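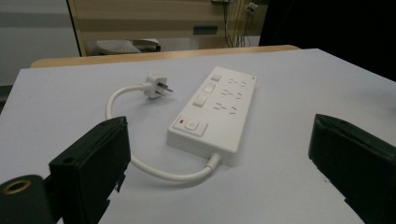
Power strip on the table, red light on.

Lowther Aroma Notes

Hello, and thanks for stopping by! Lowther is a small collection of smelling notes on dried hemp flower and a few lavender and chamomile blends, written in the plain words people use when they open a jar and lean in. We put it together in Tondport because most shop menus seem to copy one another, and we wanted to know what folks smell before they've read the label.

What's inside

There are 862 notes on 125 jars, all in one file called notes.csv. Each row has a jar number, a taster code, the note itself, and a strength score from one to five. We left the spelling alone (you'll meet "piney," "piny" and one heartfelt "pine-ish"), so please tidy it up on your own copy if it bothers you.

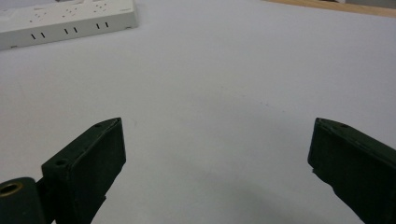

Yavuz Yalçınkaya wrote to ask whether the lavender blends should be in here at all, seeing that they have no hemp in them and pull the word "floral" way up the list. A fair point! They're marked "blend" in the type column, so you can drop them in one go, and the counts in summary.txt leave them out.

Known gaps

Jars 200 and 211 were mixed up at the Notcombe tasting, and we never did sort out which was which. Both are flagged. The tasters mostly knew each other and borrowed each other's favorite words, and strength scores run high before lunch. Nothing here tells you about potency or how a product makes anyone feel, so please don't use it that way.
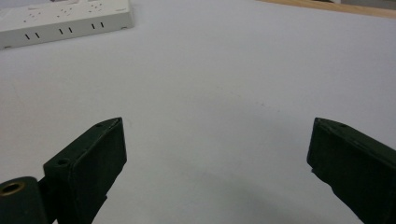
White tabletop, power strip at upper left.

Credits and contact

Notes gathered by Efe Garba and Yetunde Dauda, typed up by Babatunde Isah. Share it freely and mention Lowther if you do. Fixes are welcome, with the jar number in the subject line.

Last updated Thursday, June 19, 2025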